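Sizing a cold-water soak for dried beans

Posted Wednesday, June 8, 2022

I cook dried beans most weeks and for years I soaked them by habit: bowl on the counter, water to somewhere above the beans, lid if I could find one. In December I started writing down what I did, mainly to find out why the same bag gave me firm beans one week and mush the next. The notes are now long enough to be worth posting.

The variable I had been ignoring was water volume. A dried bean takes up close to its own weight in water during a full soak. If the bowl is wide and shallow, the top layer ends up exposed before the soak is done, and those beans go into the pot partly hydrated. They then cook at a different rate from the ones underneath. Stirring halfway helps a little. Starting with enough water helps more.

My current procedure is 3 parts water to 1 part beans by volume, in a deep bowl, with 2 level teaspoons of table salt per quart of water. The salt softens the skins. I had read for a long time that salt toughens them and I repeated that to other people, so I owe a few of them a correction. With salted soaking water I get fewer split skins in pintos and a smaller but still noticeable difference in black beans. Chickpeas need the longest soak of anything I cook and I leave them overnight.

Temperature matters too. My kitchen gets warm in the afternoon, and a soak that starts at noon can smell slightly sour by bedtime. Anything over eight hours goes in the refrigerator. Hydration is slower there, so I add three hours to the time.

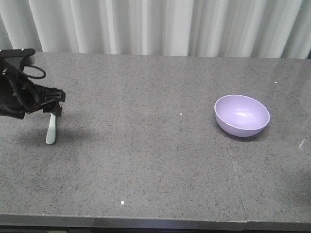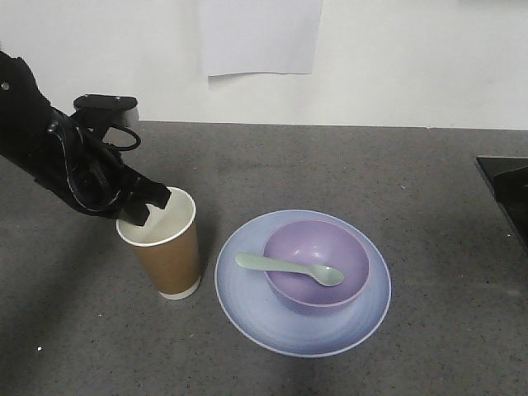
Ecaterina Ilie wrote in after the earlier post on lentils to say that she stopped soaking by the clock altogether. She splits one bean with a knife and looks at the cut face. If there is a paler, chalky spot in the center, the bean goes back in the water. I have been doing this for a month and it is a better test than mine. It also explains my inconsistent results with older beans, which can hold a dry core well past the time printed on the bag.

Age is the part I can't control. The last bag of pintos from Đặng had no packing date, and a batch from it took about 159 minutes at a simmer before the skins gave. A newer bag from the same shelf was done in just over half that. I now write the purchase date on the bag with a marker, which says nothing about how long it sat in the store but at least limits the damage at my end.

For old beans I add a quarter teaspoon of baking soda to the cooking water. More than that and the broth tastes of soap. I drain the soaking water first, rinse once, and start the pot with fresh water an inch above the beans.

Still open: whether hard water accounts for the rest of the spread. I have a cheap test strip kit and have not used it yet. Next batch is cannellini, one half in tap water and one half in filtered, same pot size, same burner, run back to back.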